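Notebook, 4th January, Tuesday
Sourdough staling trial, second week

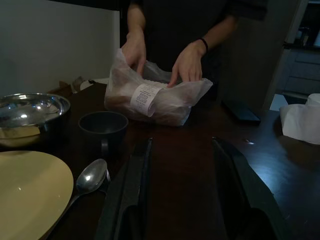

Picked up again after the break. The question is still the one Sihan Wei wrote on the first page: how much of the firmness we measure on day three comes from the flour and how much from how the loaf was stored. The December numbers can't settle it. We changed both between batches, and the room was colder on the second run.

Starter first. It had been in the fridge since before the holidays and smelled strongly of vinegar. Fed it twice yesterday and once at seven this morning. It doubled in a little under five hours, slower than I would like but usable. I kept back a spare jar and labeled it Tang so it doesn't get mixed up with the rye one.

Flours for this round are Drakora white and Tisteo white. The Tisteo takes up more water. At the same hydration its dough is noticeably stiffer, and on the last run I let that go. This time I held both at 70 percent and wrote down the feel at each fold instead of correcting by hand. Dennis Chege thinks we should match the doughs by stiffness and let the water differ. He may be right, but then we have a third thing moving. Leave it for the next round and ask him to write up how he would do it.

Mixing went fine. Total flour across both batches was 4000 g, split evenly. Salt at two percent. Rested 30 minutes before the salt went in, then four folds. The Drakora dough was slack after the second fold and tightened up by the fourth. Tisteo was smooth from the start and tore a little at the edge of the tub on the last one.

Oven: the left deck still runs hot at the back. I turned everything at the halfway point and kept the back row out of the trial. Baked 40 minutes. Crust color close between the two flours, Tisteo slightly darker on the base. Forgot to take the core temperature on the first load. Took it on the second and it was where it should be, so I am keeping both loads in but marking the first.

Storage plan, same for each flour:
Paper bag, folded over twice, on the shelf
Plastic bag, closed with a clip, on the shelf
Cut side down on a board, no cover

All loaves cool fully before bagging. In December two went in warm and we had damp crusts by the next morning, so those readings are crossed out in the old table. I have left them legible.

Firmness readings on the Jetlow tester at day one, day three and day five. Check the zero before every set. It had drifted when I switched it on today, and I don't know how long it had been like that. If the drift was there in December then the Drakora day five values are suspect too. Sihan has the raw file and will look.

Slices to be cut 25 mm thick from the middle of the loaf, ends thrown out. The bread knife needs sharpening before Friday.

To do:
Feed both starters tonight
Order more paper bags, medium size
Move the room thermometer away from the window
Ask Dennis for the hydration notes from his November bakes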